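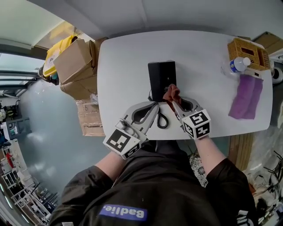

2. SETTING UP THE TABLE

This section covers placing the table, standing the desk unit and laying out its cord. Unpacking is covered in Section 1 and fitting the legs in the leaflet supplied with them. Allow 38 minutes for the whole section if one person is working alone.

2.1 Before you start

The Remavik table has a white top with rounded corners. Either long edge can be used as the front. Decide which side people will sit at before you put anything down, as the cord should run towards the person using the unit.

Keep the opened boxes until the end of the section. They can be stacked at the side of the table, with the open one on top so that small parts can be dropped back into it. Do not stack boxes on the side where the chair goes in and out.

You will need:
A soft dry cloth
A tape measure
The desk unit and its coiled cord
Part 326 (felt pads, one sheet)

2.2 Placing the table

1. Measure the gap between the table edge and the wall panel. Leave at least 42 cm on any side where someone has to walk past.
2. Stick one felt pad under each foot.
3. Lift the table into place with a second person. Do not drag it.
4. Press down on each corner in turn. If the table rocks, turn the adjuster on the lifted foot until it stops.
5. Wipe the top with the dry cloth.

Note: the top marks easily when wet cardboard is left on it. If a box has been out in the rain, put it on the floor.

2.3 Standing the desk unit

1. Stand the Clultard desk unit upright near the middle of the table, with the front facing the seated person.
2. Let the coiled cord come out from beneath the unit and lie on the tabletop towards the near edge.
3. Press lightly on the front of the unit with your fingers. It should stay where it is. If it slides, turn it over and check that the film has been peeled off the base.
4. Sit down and reach for it with both hands. Move it closer if you have to come up off the chair.
5. Connect the free end of the cord as shown on the card in the unit's own packet.

The cord may lie in a loose loop. There is no need to straighten it, and pulling the coils out will only leave the cord longer than you want.

Caution: do not wrap the cord round a table leg or leave it hanging where a knee or a chair arm can catch it. The unit is tall for its width and will tip.

2.4 Small items on the table

A lidded basket, a folded towel and a bottle of water can all stay on the table. Keep them together at one of the far corners — the right-hand one is usual in Clellholm rooms — and clear of the cord.

Bottles may be stood up or laid flat. If you lay one flat, check the cap first. A towel can hang over the side edge, but not over the front, where it gets sat against. The Semple basket has a slot in the lid and should be placed with nothing on top of it.

2.5 Checking from the side

Go round to the side of the table and look across the top before you call the job finished. Lean over if you need to, resting a forearm clear of the cord.

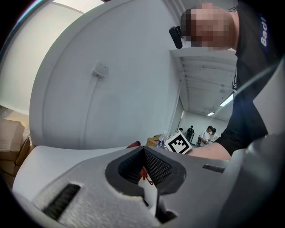
Fig. 2. Leaning over, with the curved white wall panel behind.

Check the following:

The unit is upright and does not lean.
The cord is not trapped under anything.
The table does not touch the wall panel at any point.
No tape or torn cardboard has been left on the top.

Note: the wall panel is curved, so a table that clears it at one corner may still touch at another. Look along the full length. If it touches, move the table out by roughly 2 cm and repeat step 4 of 2.2.

2.6 Clearing away

1. Put leftover pads and ties in the open box.
2. Slit the clear tape on the other boxes and fold them flat. Keep one for returns.
3. Move any tubs or containers off the stack before you lift it. They slide when the boxes are tilted.
4. Carry the flat boxes out — do not leave them leaning on the table.

Spare felt pads can be ordered under the same part number. For connecting a second desk unit, go to Section 3.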